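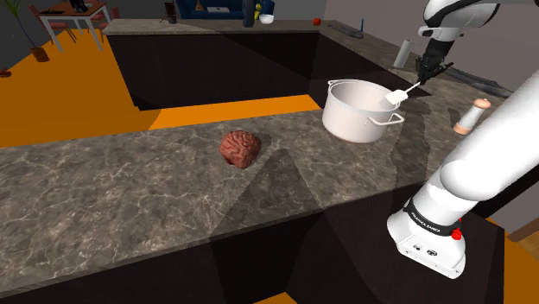 Kitchen sim, marble counter: Franka with the spatula over the right side of the pot, brain object on the left.

Aug 19, 2025

Good day on the distractor runs! Writing this up before I forget which config was which, because Dindo needs it for the September plots and my file names are a disgrace.

Question for this week was whether the spatula policy gets worse because of WHAT is on the counter or because of where the shadows fall. We had been changing both at once (new object set, new light seed, same flag) and calling the whole thing "clutter." Mi-kyung spotted that on Friday when she went through the scene generator. So now the two are split:

set A - base objects, fixed light
set B - odd object added, fixed light
set C - base objects, light moved
set D - odd object and light moved

1,000 episodes each for A, B and C. D stopped at 755 when the node went down, so 3,755 total. I am not going to top up D until the others are checked, the pattern is clear enough to argue about already.

The odd objects come out of the Stumia mesh pack. The brain is my favorite. It has deep folds all over and nothing like it was in training, so I was sure it would pull the policy off target. It hardly matters! Successes out of 1,000 were 900 in A, and B came in 49 under that. Some of those 49 are probably plain bad luck with the start pose, I still have to pair the seeds properly before I say more.

C is where it gets fun. Moving the light hurts far more than any object we dropped in. When the arm throws those big triangular shadows over the counter, the blade tends to stall near the pot rim and then drift toward the handle. Gervasio thinks the policy learned the dark edge under the rim as its cue for "I am at the pot," and a hard shadow on marble gives it a second edge that looks just as good. I like this a lot. It would also explain why the plain gray counter in the old Eder scene never gave us trouble, no veining and soft light the whole time.

Quick test of that idea this afternoon: took failed C episodes, kept the start state and seed, and rendered again with arm shadows off (everything else still casts). Many of them went through cleanly. I only did a small batch by hand so no number here, but I watched them one after another and the stall at the rim was gone in most. Ro-un came over to see what I was cheering at.

Things that could still fool us:
- Turning arm shadows off makes the counter brighter overall. Need a version with matched exposure.
- White spatula, white pot. Contrast is poor to begin with, and the shadow may be helping in some poses and hurting in others. Try a dark pot.
- The success check only looks at final blade pose. A run that bumps the handle on the way and recovers is counted as fine. Songül has a contact log patch for this, ask her to merge it.
- The object position in B is sampled over the left half of the counter only. An odd object close to the pot might be a different story.

Notent crashed twice while exporting, both times on the paper towel mesh. Workaround is to export that one alone and merge after. Bamance queue is fine again.

Tomorrow: matched exposure first, then the dark pot if there is time. If the exposure control holds up I want to try random arm shadow strength as a training augmentation, starting from the current checkpoint - cheap to run and we would know by the weekend. Mi-kyung wants to do saliency on the stalled runs before that. Fair, she can have the C failures, they are in my scratch folder under shadow_c (the one WITHOUT the underscore at the end, the other is an old bad export).

Also rename the "clutter" flag. Two flags, object and light. Dindo has scripts that read the old name so tell him first.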